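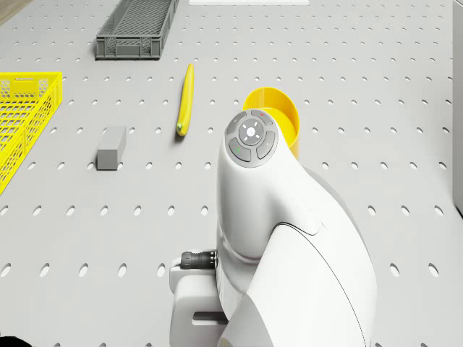 *Milagros Medina*

**Skastari to open free evening workshops in February**

Skastari is opening its doors to the neighborhood with a season of free evening classes in bike repair, bookbinding and basic sewing. The first ones start at 6:30 p.m. in February, and we can't wait to meet everyone!

There is room for 48 people each evening, split among the three classes. Beginners are very welcome – tools and materials are included, and you can bring your own bike or torn jacket if you'd like to work on it.

The idea came from Eulalia Ulloa, who teaches the bookbinding class and ran a small trial last fall. Around 250 neighbors signed up for it, far more than she had seats for.

"People stayed past closing with glue on their fingers, asking when the next one was," Ulloa said. "I went home so happy, and I started planning right away."

Mwende Shirima will lead bike repair, beginning with flat tires and brakes. Haf Powell takes the sewing group, whose first project is a lined tote bag (yes, with a pocket).

Sign-up is at the front desk or by phone, extension 294. Children 12 and older may come with an adult. Doors open at 6 p.m., and the side entrance has a ramp.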